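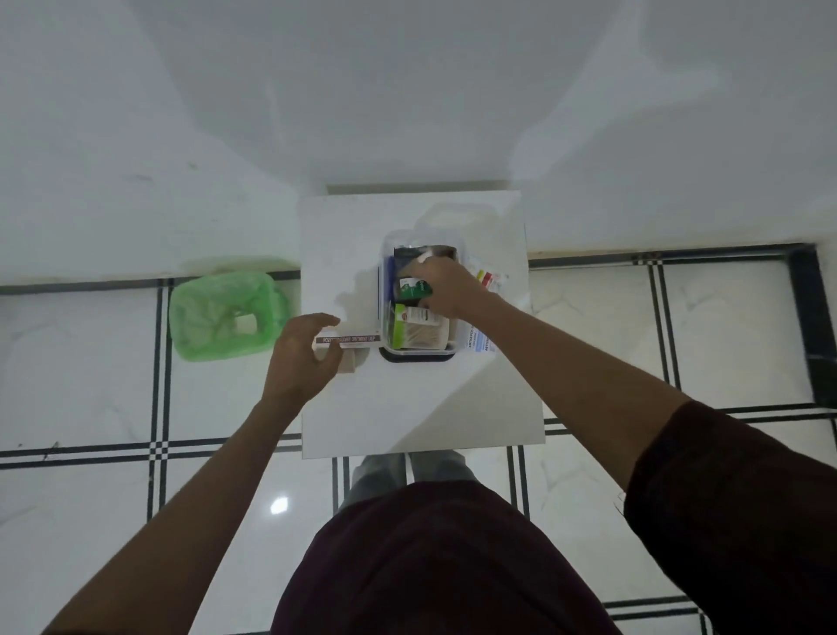

Kopfkamera, Ansicht von oben: rechte Hand in der Box, links die Salbenschachtel

flanschfreund
Wir vergleichen gerade zwei Greifer am Verbandskasten: den Zweibacken von Nasard und den Sauger von Telloma. Meine Hände laufen als Referenz mit. Bisher führen die Hände, was das Team mäßig überrascht. Der Sauger mag Kartons und hasst Folie. Der Nasard mag alles und zerdrückt es.

taktzeit_318
Zwei Greifer sind kein Vergleich, das ist ein Münzwurf. Nimm den Dreifinger von Flolen dazu.

flanschfreund
Der kostet fast 3.000 Euro. Dafür räume ich den Kasten persönlich ein, bis zur Rente. 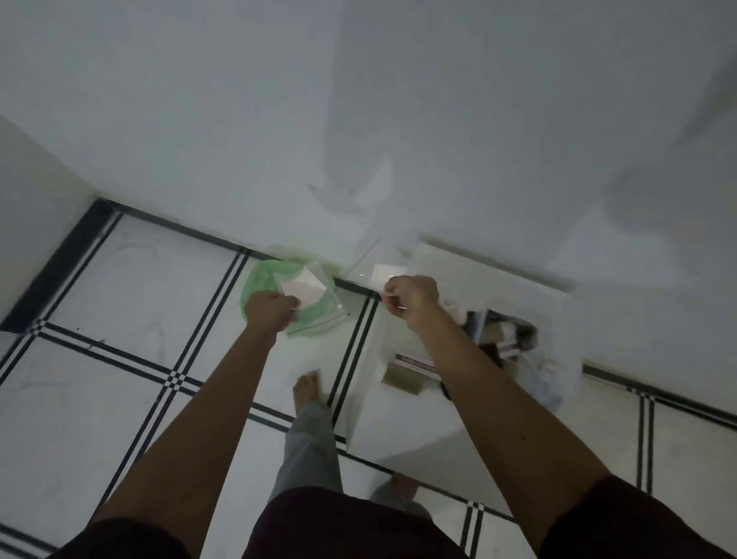
Flache Päckchen am Boden: links auf Folie, rechts an der Ecke gefasst

backenbremse
Da sehe ich das eigentliche Problem. Ein flaches Päckchen auf glatter Fliese, an der Ecke gefasst – das macht dir kein Parallelgreifer ohne dünne Fingerspitzen.

taktzeit_318
Widerspruch. Mit Nachgiebigkeit im Handgelenk geht das. Am Regler drehen ist billiger als Finger fräsen.

backenbremse
Sagt jeder, der noch nie einen Kraftregler auf Marmoroptik losgelassen hat.

flanschfreund
Der Regler ist von Yazdani und hat eine eigene Auffassung von »nachgiebig«. Die Fliese hat gewonnen.

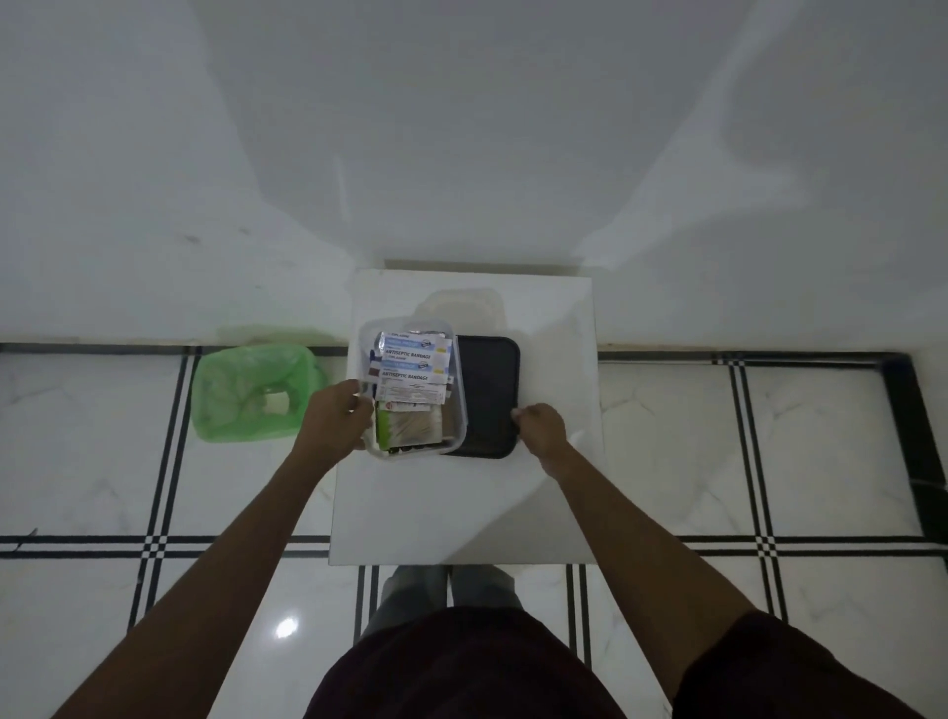 Beidhändig: links der Rand der klaren Box, rechts das schwarze Tablett

taktzeit_318
Und das willst du mit einem Arm nachstellen? Viel Spaß.

flanschfreund
Nein, mit zweien. Die durchsichtige Box macht mir mehr Sorgen, die Tiefenkamera hält sie für ein Gerücht.

backenbremse
Mattes Klebeband auf den Rand, fertig.

taktzeit_318
Das ist Schummeln.

flanschfreund
Klebeband ist bestellt.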